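Grabar demostraciones de sutura por teleoperación: ¿cuántas y cómo?

Publicado el 18 de diciembre de 2021 por Wendelin Gruber

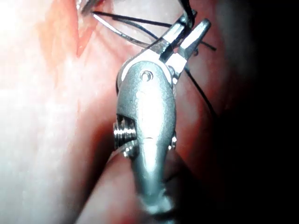 Estoy montando un conjunto de demostraciones para que un robot aprenda a pasar la aguja y a hacer el primer nudo. Trabajo con dos brazos manejados a distancia desde una consola Vainio, con hilo negro y aguja curva. De momento tengo 293 demostraciones, casi todas mías, grabadas desde julio.

El problema es el siguiente. La política entrenada con esos datos acerca bien la pinza a la aguja, pero al cerrar la agarra demasiado cerca de la punta o la deja girada. Cuando miro mis propias grabaciones veo que yo corrijo ese giro casi sin darme cuenta, con dos o tres movimientos pequeños de muñeca, y no siempre en el mismo sentido. También hago pausas largas mientras busco el cabo del hilo.

Mis dudas son si conviene recortar las pausas, si debo tirar las demostraciones con correcciones o dejarlas, y si merece la pena que grabe otra persona. El programa de grabación es Milora, por si alguien lo conoce. Guardo la imagen, la posición de las articulaciones y la apertura de la pinza.

Fosbridge

Yo no tiraría las correcciones. Si solo enseñas agarres limpios, el robot no ha visto nunca cómo se sale de uno malo, y en cuanto se desvía un poco ya no sabe seguir. Lo que sí haría es separarlas con una etiqueta y decidir un criterio fijo: si la aguja queda girada, se suelta, se vuelve a coger a un tercio de la cola y se continúa. Siempre igual. Lo que confunde al modelo es que unas veces la gires hacia un lado y otras hacia el otro partiendo de la misma postura.

Con las pausas, depende. Las de buscar el hilo las recorto cuando la pinza está quieta y no cambia nada en la imagen. Las cortas, de justo antes de cerrar, las dejo – ahí el operador está esperando a que la mandíbula quede alineada y ese retraso forma parte del gesto. Si recortas, hazlo a la vez en todas las señales. A mí se me desfasó la apertura respecto al vídeo y perdí 40 grabaciones antes de verlo.

Otra cosa: graba tandas solo del agarre, sin nudo. Empieza cada una con la aguja en una orientación distinta. Son cortas y en una tarde se pueden hacer hasta 360.

Revisa también la escala de movimiento de la consola. Si la cambias entre sesiones, apúntalo en cada archivo.

Oser

más datos y ya está. nosotros pasamos a 474 y mejoró bastante, no tocamos nada más

Marisma_sur

Sobre lo de que grabe otra persona: sí, pero después de acordar el procedimiento. En nuestro laboratorio entraron dos operadores con costumbres opuestas (uno pasaba la aguja siempre a la otra pinza antes de recolocarla, el otro no) y el resultado fue peor que con uno solo. Escribimos una hoja con los pasos, repetimos las sesiones y entonces sí se notó.

No estoy de acuerdo con Oser en lo de no tocar nada. Añadir más de lo mismo ayuda si lo que hay es coherente. Wendelin, antes de grabar más reproduce unas cuantas demostraciones en el robot, sin modelo de por medio, con el montaje colocado igual que al grabar. Si el agarre ya sale girado en la reproducción, mira la calibración de la muñeca.

Contacto | © 2021 Todos los derechos reservados | Volver arriba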